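# Sorting the book room at Ernby

The reading room at Ernby closed to visitors in January while the shelves were repainted. Everything had to come off them, be looked over and be put into one of three lots: back on the shelf, to the binder, or to the sale. Han-gyeol Han ran the sorting and Inês Falcão kept the register. Diarmuid Foley and Ye-ji Kwon did most of the carrying.

The collection stood at a little under 2000 volumes before we started. It has never been weeded properly. Most of it came in two gifts, the Treltden books and the Yeom books, and the two were shelved together some time in the past with no note of which was which. Putting that right was half of the job.

## The order of work

Books came down one shelf at a time, starting from the window end. Each shelf kept its number on a slip of card, and the slip stayed with the books until they had been entered in the register. We had trouble with slips going missing in the first week, so Inês began writing the shelf number in the register before anything was moved.

Dusting was done with a soft brush, top edge first, with the book held shut. Nothing damp was used on any of the cloth bindings. Loose boards were tied with flat cotton tape and sent to Tuulikki Koskela, who will do the repairs over the spring.

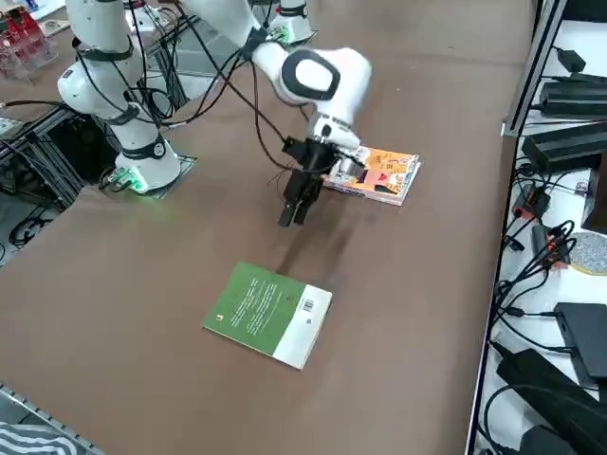 Checking each volume for names and bookplates was the slow part. The Treltden books usually have a signature inside the front board, and the Yeom books have a pencil number on the last leaf, but plenty have neither. Books being checked lay on the brown tabletop in two separate areas, and we would ask anyone helping next time to leave them in the area where they find them. A good light is needed for the pencil numbers, as some are very faint. Where a book had no mark at all it was entered under "unplaced" and left for Han-gyeol to decide.

## What went where

The register now has 1000 entries under Treltden. The Yeom list is shorter and still has gaps, mainly in the travel and garden books. Duplicates were compared side by side and the better copy kept, unless the poorer one had notes in the margins, in which case we kept both.

There were 24 books for repair. Most have split joints or a loose spine, and 2 have lost their title pages. The full list is pinned inside the cupboard door and Tuulikki has a copy.

Books for the sale were packed in Clodisell boxes, spine down, with the heavier ones at the bottom. Please don't take anything out of these boxes without crossing it off the sheet on the lid. Two atlases have already gone back to the shelves that way and had to be looked for.

## Still to do

- Enter the remaining garden books
- Match the unplaced books against the old Treltden letters
- New shelf labels, in the larger type
- Find somewhere dry for the bound newspapers, which are too tall for the repainted shelves

The paint on the lower shelves needs longer to harden than we had allowed for, so the tall books will go back last. The room is open again in the mornings. Anyone wanting a particular title should ask Inês first, as the old card index no longer matches the shelves and the new one is only done as far as M.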